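The Bin at the End of the Line

Keeping one picking cell running takes more hose ties than code

The cell at Paletti's test shop fits on a wooden table. One KUKA arm, one gray metal bin, a gripper with two fingers, and a lot of cable. Its job is to reach into the bin, take hold of a short bar and lift it out. It has been doing this since September, when the company moved the work over from an older cell built by Joswood.

Most of the upkeep has little to do with the arm itself. The bin comes first. If it shifts even slightly, the taught positions are wrong and the fingers come down in the wrong place. The morning check starts with the clamps on the rim, then a slow move to four reference points with the gripper open. The routine takes two minutes if nothing has moved. If something has, the bin gets squared up again and the points are taught over.

Next come the hose and the cables. They run along the outside of the arm and have to loop around the wrist with enough slack for the last joint to turn. Too tight and they pull at the fitting. Too loose and they hang into the bin and drag across the parts. The crew sets the loop by hand, ties it, runs the wrist to both ends of its travel, and usually cuts a tie and starts over. 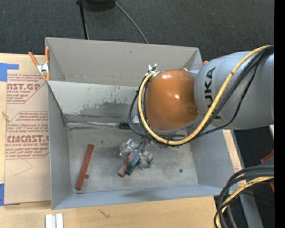
How often do the finger wraps need changing?

At Paletti the limit is 516 picks, a number taken from the shop's own log. After that the grip gets less predictable, and the bars start to turn as they are lifted.

Changing the wrap is a short job. The arm is parked, the air is shut off and the old layer is peeled away. The metal is wiped down before the new layer goes on. Then the closing position is checked against a test bar, because an extra turn of wrap changes the gap.

The log also shows where the time goes. Of 747 stops recorded so far, about 70 percent were cleared without touching the program. A bar had slid up against a wall, or a cable had caught, or the bin had crept. The rest went to Engström, the integrator, which handles the controller and the safety circuit.

Paletti plans to replace the outside cable run with a kit from Birkano that holds the loop on a spring return. The part is on order. It adds weight near the wrist, so the load data will have to be entered again and the reference points retaught.

Until then the ties stay on the spare parts list, right under finger wrap.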